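Fluvow Serviced Apartments
Laundry corner - inspection checklist with comments
Unit: Figueiredo, second floor
Checked by: Margarida Vilela
Follow-up: Arash Khosravi

Mark each line OK, Fix or N/A. Write a comment for anything marked Fix. Comments on OK lines are optional but useful for the next person. Leave the sheet in the Drorov folder when finished.

1. Before starting

1.1 Machine is off and no cycle is running. OK
1.2 Guest items removed and bagged with the unit name. N/A
Comment: Unit was vacant at the time of the check.
1.3 Lights in the laundry corner work. OK
1.4 Last sheet read, open items carried over. OK
Comment: Two carried over, see 2.3 and 5.2.

2. Power and water

2.1 Plug fully seated, no scorch marks on plug or outlet. OK
2.2 Power cord not pinched behind the machine. OK
2.3 Inlet hose tight, no drips at the tap. Fix
Comment: Carried over. Slow drip at the tap end, nearly a tablespoon in 15 minutes with a saucer under it. Hand tightening did not stop it. Needs a new washer. Tap left closed and a note taped to it.
2.4 Drain hose clipped in place and not kinked. OK
2.5 Shutoff valve turns freely by hand. OK
Comment: Stiff for the first quarter turn, then fine.

3. Floor and position

3.1 Machine is level and does not rock when pushed at the top corners. OK
3.2 Feet locked. OK
3.3 No swelling, dark lines or lifted edges in the parquet. OK
Comment: Checked with a flashlight because of the drip. Check again next time even if 2.3 has been closed.
3.4 Walkway clear with the washer door open. OK
Comment: The door needs its full swing. Do not store the drying rack on that side.

4. Door, seal and drum

4.1 Door opens all the way and stays where it is left. OK
4.2 Latch hook straight, not chipped or loose. OK
4.3 Glass free of cracks and chips. OK
4.4 Rubber gasket clean, no tears. Pull back the fold and look behind it. Fix
Comment: No tears. Gray residue in the bottom fold. Wiped once, some is still there. Needs the Bikudow cleaner and a second wipe.
4.5 Drum turns by hand with no scraping. OK
4.6 Drum empty. Feel along the top as well as the bottom - socks stick there. OK
4.7 Basket placed under the open door before anything is loaded or taken out. OK
Comment: White basket with the mesh bottom, on the floor below the door with one folded white cloth in it. It is shallow, so it suits small loads. Sheets and towels need the deep one from the closet.
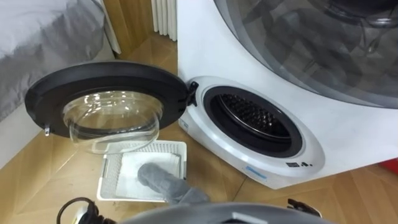 5. Detergent and storage

5.1 Detergent closed and on the high shelf, at least 5 feet up. OK
5.2 Child lock instructions posted near the machine. Fix
Comment: Carried over. The card is missing again. Arash to print a new one and use screws this time, tape does not hold on that wall.
5.3 Detergent drawer pulled out and rinsed. OK
5.4 No bleach stored with other cleaners. OK

6. Test run

6.1 Short rinse started with the drum empty. Stay in the unit for the whole run. N/A
Comment: Not run, tap is closed. Do this after 2.3 is fixed, then look under the machine again 30 minutes after it ends.
6.2 Door stays locked during the cycle. N/A
6.3 No unusual noise in the spin. N/A

7. Leaving the unit

7.1 Door left ajar so the drum can air out. OK
7.2 Floor dry and basket put away. OK
7.3 Machine switched off at the outlet. OK

Open items: 2.3, 4.4, 5.2 and all of section 6.
Unit not to be released to guests with the washer listed as working until section 6 is filled in. Arash has the tap washer on order and will go in on Sunday.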